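Home > Programmes > Reports > Contact
Filed under: Grants and Partners / Progress Reports

Hemmin Community Tableware Scheme
Progress report to the Zonder Fund, second period
Prepared by Kornél Fekete, scheme manager

1. Purpose of the report

This report covers the second period of the grant. It sets out the work done on collecting, sorting and lending household tableware, and the points on which the Fund's agreement is requested. Financial tables have been sent separately by Ottó Kiss.

2. Work completed

The scheme lent tableware to 59 households during the period, against 11 in the first. Most were families moving into unfurnished lettings in the Hemmin district. Each household received plates, bowls, cutlery and a bucket for washing up, with the option of exchanging any item within the month.

Donations were received every Tuesday at the Flemeo Street rooms. In total 187 plates were accepted. Plain white plates remain the most useful, as they can be made up into sets from different donors without looking mismatched. Patterned pieces were accepted only in complete sets, and we intend to keep to this rule.

Sorting was moved from the trestle tables to a cloth spread over the carpet. The change was proposed by the sorting team in September and has been kept. A dark cloth shows up chips along the rim of a white plate far better than the old pale covering did, and the weave gives enough grip to stop pieces sliding against one another.

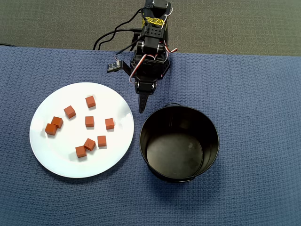 The written guide to sorting has been amended to match. Plates are now to be checked singly and laid flat until they are passed, and stacking is left until the end of the session. Buckets are inspected at the rim and handle and are stored apart from the crockery - the earlier practice of packing plates inside them led to avoidable breakages.

3. Matters outstanding

Two items in the agreed plan have not been delivered. The first is the shelving for the rear store, which the supplier, Prorulell, has postponed twice. Crates are being kept in the corridor for the present, and the landlord has given written consent for this until the end of the lease quarter. The second is the printed care leaflet. A draft exists, but the section on glazed earthenware needs to be checked before it goes to households.

Cutlery continues to be in short supply. Forks in particular are not returned at the same rate as other items, and we ask the Fund to allow a modest transfer from the transport budget, which is underspent, so that replacements may be bought.

4. Next period

We plan to extend opening into the early evening on one day each week, to suit tenants who collect their keys after work. A simple loan card will replace the present ledger. The sorting cloth will need a second of the same size if evening sessions go ahead, and the cost can be met from existing funds.

The Fund's reply on the cutlery transfer would be welcome before the next order is placed. Questions on the figures should be addressed to Ottó Kiss, and all other matters to the undersigned.

Kornél Fekete

Previous report | Next report | Back to all reports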